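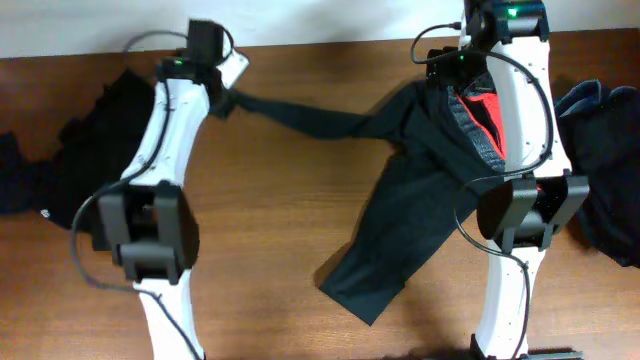
2 min read

I put off buying a fabric shaver for years, mostly because my mother swore by a razor blade and a steady hand. Then Maja Cieślak let me try her Rimus one evening in July, and I went home and ordered my own before I'd even taken my coat off!

It cost me $42, a fair bit for something so small, but my old black cardigan looks years younger. The pills come off wool and cotton knits with hardly any pressure, and the battery got me through two sweaters and most of a scarf before it started to sound tired. Lay everything out flat first - I did one sleeve on my lap and nicked the cuff.

My grumbles are small ones. The lint cup is fiddly to pull off, it's louder than I'd like with the TV on, and there's no pouch to keep it in. I've been using an old sock. Four stars from me, and I'd buy it again.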